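Learning to sleep in a small town

Waraporn Nakpan
September 23, 2026
7 min read

I was a good sleeper all my life until I moved to Cistoncombe. In Luangrath, where I grew up, our apartment was over a street with motorcycles, a karaoke place and a man who sold soup until very late, and I slept through all of it. My mother used to say that I could sleep inside a drum. Then I came here in April, to a quiet road with trees, and I was awake every night.

At first I thought it was the time difference. Everyone told me this, and they gave me numbers. One day for each hour, said my cousin. But the days passed and I was still lying there at three in the morning with my eyes open, hearing the refrigerator. I could hear it from the bedroom, through two doors. It makes a sound like someone who clears the throat before a speech, and then there is no speech.

I want to write down what I tried, the things that helped and also the things that did not. Some friends asked me, and I answered each of them differently, depending on how tired I was.

The first thing was tea. In this country there is a tea for everything. The one I bought smelled of hay and had a sleeping bear on the box. I drank a large cup of it at 10 every night, and you can guess what happens to a person who drinks a large cup of tea at that hour. I was up again twice. I finished the box anyway, I do not like to waste.

The second thing was counting. A colleague in the Oltisov office, where I work on the invoices, told me to count backward from 200 in a language I do not speak well. I chose English for this, then I understood that I speak English all day and it is not difficult enough. So I tried German, which I had in school for one year. I remember that the German numbers are said with the small one first, and I became so interested in this that I got up to look for the reason. I read until the birds started.

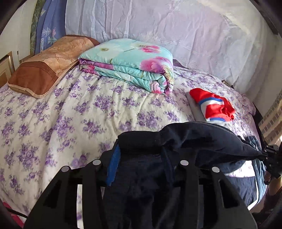

The third thing was more serious. I stopped looking at the telephone in bed. I know, everybody writes this and it is boring advice. I put it in the kitchen, in the drawer with the spoons, and I bought a small alarm clock with hands. For four nights I was worse. I was thinking of all the messages coming in among the spoons. On the fifth night I fell asleep before midnight, and when I woke up it was already light and I did not know what had happened to me. After that it was good and bad, more good than before.

Then there was the bus. I live at the last part of the line and I take the 112 to work in the morning, and in the summer I began to get off two stops early in the evening and walk the rest, past the school and the long fence with the horses. I did not do it for sleep. I did it because the evenings were so long and I had no one to eat with yet. But on the walking days I was tired in the legs, which is a different tiredness from the one in the head. If I am only tired in the head I lie there and think about invoices.

I should say something about the silence, because it took me a long time to see that this was the real problem. When you grow up with noise, the noise is telling you that other people are awake and everything is in order. The soup man was a kind of guard, although he did not know it. Here, at night, it seemed to me that the whole town had gone away without telling me. My body was waiting for a signal and it did not arrive.

I spoke about this with my mother on the telephone (in the afternoon, with the phone legally out of its drawer). She laughed a little. When she was young she moved the other way, from the country to the city, and she did not sleep for a whole rainy season. She missed the frogs! She had never told me this. She said she used to lie down and go along the road of her village in her mind, house after house, with the names of the families, and that she never reached the temple at the end.

So I tried the same with our street. I begin at the pharmacy on the corner. Then the place with the school uniforms, then the tailor, then the gate that was always half painted. I try to see which shutters are down. I have reached the karaoke place only one time, and that was a night when I had eaten too late.

The bed itself I changed very little. I had read an article that said all the bedding must be white and plain, like in a hotel, to make the mind calm. I do not agree with it. In a hotel I sleep badly too, and I always feel that I should fold something before leaving. I like flowers on a bed. My grandmother had flowers on hers and she slept every afternoon like a stone, with the radio on.

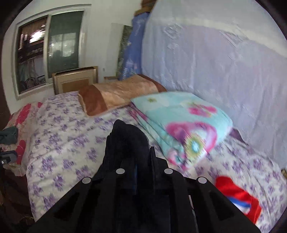 Purple flowers on white. I am not a hotel person.

The same article also said that the room must be very cold. With this I also do not agree, but here I think I am simply wrong, many people have told me so. I made an experiment and opened the window for a week, first a little, then half. The first nights I slept in socks and a sweater. What I found was not about the temperature. With the window open I could hear things. The freight train that goes to Trostamville passes somewhere behind the hill, very late, and it takes a long time to pass. There is a dog far away with a low voice. There is one neighbor who comes home at night and always drops the keys.

I was very happy with the keys. Now when I hear them I think, good, she is home -- I do not know even if it is a she -- and I turn to the other side.

I am still not a perfect sleeper. The week before a month closing is bad, and when the moon is strong the curtain is too thin. I also found out that coffee after lunch is finished for me, and this is a real loss. In Luangrath I drank an iced coffee at five and slept like a child. I do not know if it is my age or if the coffee is stronger here. It does not taste stronger.

One more thing, for those of you who have also moved far. I had a rule that I must not sleep in the day, in order to save the sleep for the night, as if it was money. I was very strict. Then one afternoon on my day off I lay down on top of the covers with my shoes off, only to rest the back, and I slept until the light was orange. That same night I slept again. So I do not keep the rule any more, but I put the alarm clock on the side when I lie down, and I try to be up before the walkers come by with their dogs.

Next time I will write about the driving test. I have the papers on the kitchen table and I have read the part about the four-way stop many times.

3 comments

Petra
I moved from a farm to an apartment over a bakery and it took me one full winter. They start the machines at four. Now I go home to visit my parents and I can't sleep for the quiet. Your mother's trick with the houses is lovely, I am going to try it tonight.

nightowl_jo
Is it a loud train? We are looking at a place on that side of the hill and the agent was very vague.

Waraporn
Petra, please tell me how far you got! Jo, it is not loud from my side, but I am not next to the line. Ask the agent to let you come late in the evening and open the window.

Contact | © 2026 Waraporn Nakpan | Back to top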